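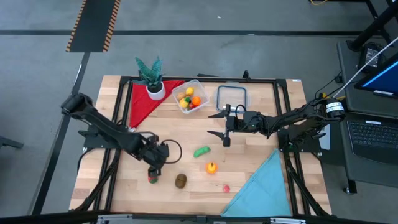
ONDHOLM, July

Search this site
Home Kitchen Small Rooms Workshop Plants Contact

Keeping toy food in order on a table where you also work

In our house the toy vegetables and fruits arrived slowly, first as a small gift, then another one, and after two years there was a whole market on the floor. I write here the way I keep them now. It is not a perfect system, but it has lasted since the winter and I do not step on a lemon in the dark any more.

Use a clear container

I tried a cloth bag first. It looks nice on the hook, but a child who wants the pickle must turn the whole bag over to find it, and then everything is on the floor again. After the bag I had a wicker basket from the Tinov market, and small pieces went between the canes. Now I use clear plastic food containers with a lid. The orange and the yellow things show through the side, and the child can see what is there before taking it out.

For the size, I recommend 2000 ml for the big pieces like the pepper, the potato and the lemon. For the small pieces, 700 ml is enough. Do not buy a very large one. When the container is deep, the pieces at the bottom are forgotten, and the child plays only with the top layer.

Look also at the rim before you buy. I like a lid with a coloured rim, blue or dark blue for example, because a fully transparent lid on a light wooden table is hard to see, and I was always looking for it. Rounded corners are easier to wipe than square ones.

Lids and locking tabs

The lids with four locking tabs close very well, but a small child cannot open them alone. In our home we close the tabs only when the container travels in the car or goes up on the shelf. During the day the lid lies open on the table, next to the container or behind it.

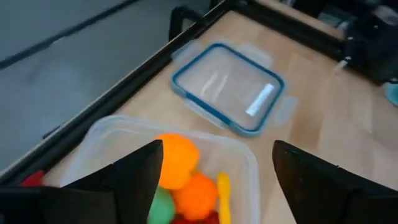 Put the round things in first and the long things last. Balls fill the bottom and leave holes between them, and a banana or a carrot can stand up in such a hole. If you do the opposite, the long piece lies across and the lid will not close, and then somebody presses on it and a tab breaks. I lost one tab in this way. The container still closes with the other three, but it is not tight any more.

Balls with bumps hold more dust than smooth toys. I wash them in a bowl of warm water with a little dish soap, using an old soft toothbrush, and leave them on a towel until the next morning. Please do not put them back in a closed container when they are damp. The smell comes quickly and it is difficult to remove.

Small pieces and small children

If there is a baby in the house, the little balls and other small pieces must have their own container, closed, on a high shelf. I check the floor with my hand under the furniture every evening. A flashlight held low also helps, as every small object makes a long shadow.

Two cloths, two jobs

Cloths are the cheapest way to divide a table. I cut old cotton into triangles, one red and one light blue, and sewed the edges with a simple hem. The red one stays at the back and the plant stands on it, so the pot does not scratch the wood. The blue one stays at the front corner and is free for play. It can be a picnic or a shop counter, and it goes in the wash when it is grey.

You can use squares also. I only like the triangle because it fits well in a corner and I get two from each old napkin.

The plant

A plant with striped, spiky leaves in a white pot makes a work table more friendly, and it needs little from you. I give mine 200 ml of water when the soil feels dry to the second knuckle, in summer more often than in winter. Take the pot to the sink for watering. Water that stays under a pot makes a dark ring in the wood, and this ring you will keep for many years.

Before you give a plant a place near children, ask in the shop if its leaves are safe when somebody chews them. Mine stands at the back, where short arms do not reach.

Care of the butcher-block top

A light wooden top shows everything — tea, felt pen, tomato. I wipe it with a cloth that is almost dry, always along the grain, and two times in the year I rub in mineral oil and leave it overnight. For small marks of colour I use a paste of baking soda and water, very gently. Sandpaper only when the paste did not help, and only the fine one.

The oil I use is the Pilow brand, but any oil for cutting boards will do the same work. Do not use cooking oil, it becomes sticky and smells old.

If your table stands on a concrete floor, check from time to time that it does not rock. A thin piece of cork under one leg is usually enough.

Putting away in the evening

We put away by colour. First all the green things, then the yellow, then the orange, and the brown ones like the kiwi and the potato at the end. Children who are too tired for "clean up, please" will still look for green. It takes us five minutes, on a bad evening ten.

Keep one empty container on the table beside the full one. The pieces that are dirty or broken go there during the day, and you deal with them later, when you have a free hand. Before, I put such pieces in my apron pocket and found them in the washing machine.

Next month I will write about labels for the workshop drawers, and about the glue from Rivadeneira that some readers asked me for.

294 shares Share Print Save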